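I took the afternoon off in March and drove out to Pornach for the open day at Flestis. They work on robot hands and on the software that tells the hands what to do. I had signed up months ago and nearly forgot about it.

Parking was on the grass behind the building. They gave out name stickers at the door and put us in groups. Ours was led by Andor Szabó, who has been there 3 years and talks quickly. He started with the big arms in the front hall, which were moving crates from one rack to another and back again. I have seen that kind of thing at trade shows, so I didn't stay long at the glass.

The part I had come for was upstairs. Flestis has a project called Bandis that is all about small, light things: sticks, strips, little plastic spoons, the stuff you would find in a kitchen drawer. Andor said heavy boxes are easy by comparison. A thin strip lying flat on a table is hard for a machine to get hold of, and the way to teach it is to have people do the job over and over while everything gets recorded. The target for this year is 4000 recordings. The counter on the wall said 2738 when we walked in.

They had tables set up for it and let us stand close. I asked a lot of questions and was told I could take pictures.

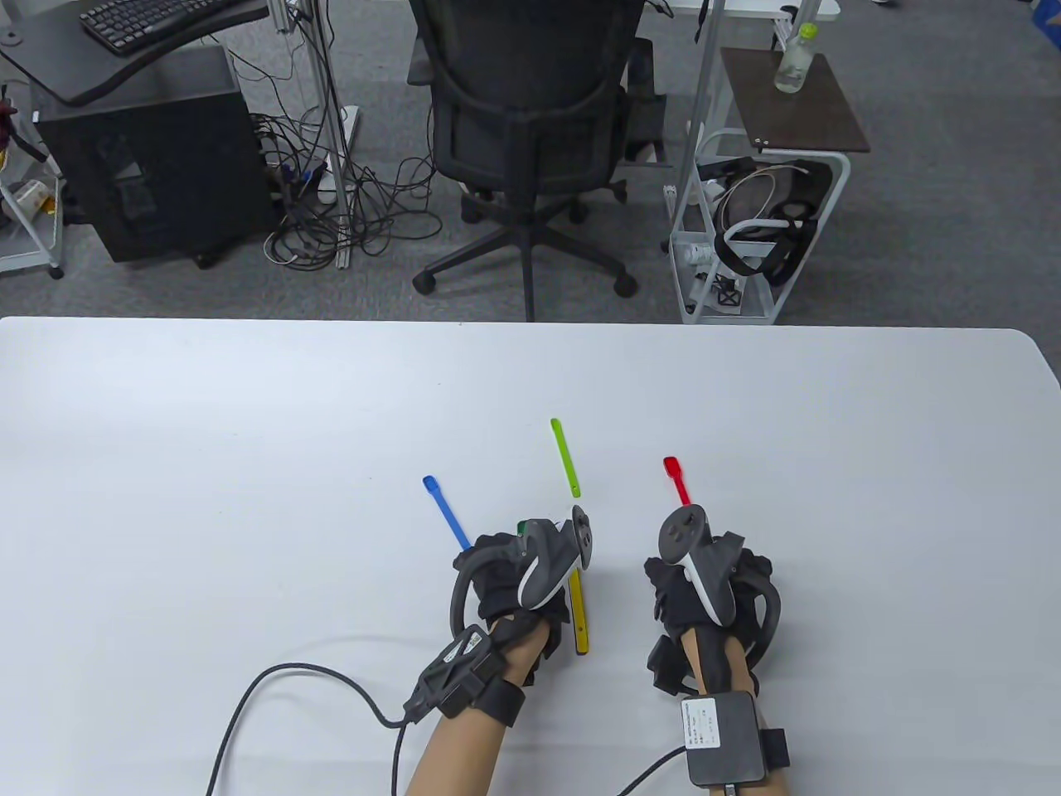

Gloves, controllers and plastic pieces on the tables upstairs.
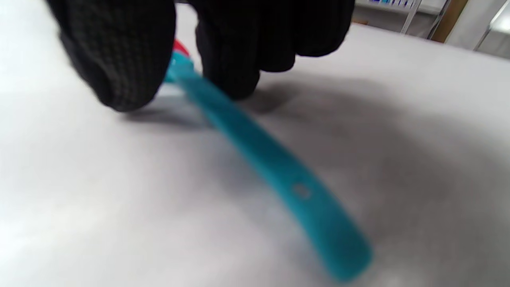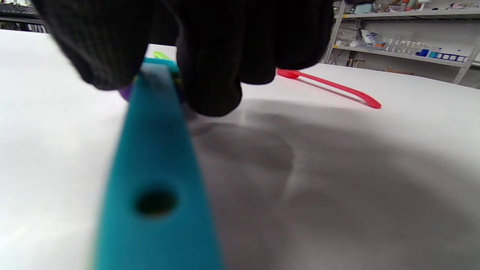

I asked how long a person can keep at it. Andor said they change over every half hour, and that people get sloppy before they get tired. He also said the first 2000 recordings took far longer than the rest, mostly because the file naming kept changing and they had to go back and fix it. I have had the same trouble at work with much duller files.

There was a short talk after that in the lunch room, with slides about a second project, Rangel, which does the same sort of thing with cloth. It isn't ready to show yet. The coffee was good and there was plum cake.

I left at half past four and got stuck behind a tractor most of the way home. They plan to do another open day in the fall, and I put my name on the list for it.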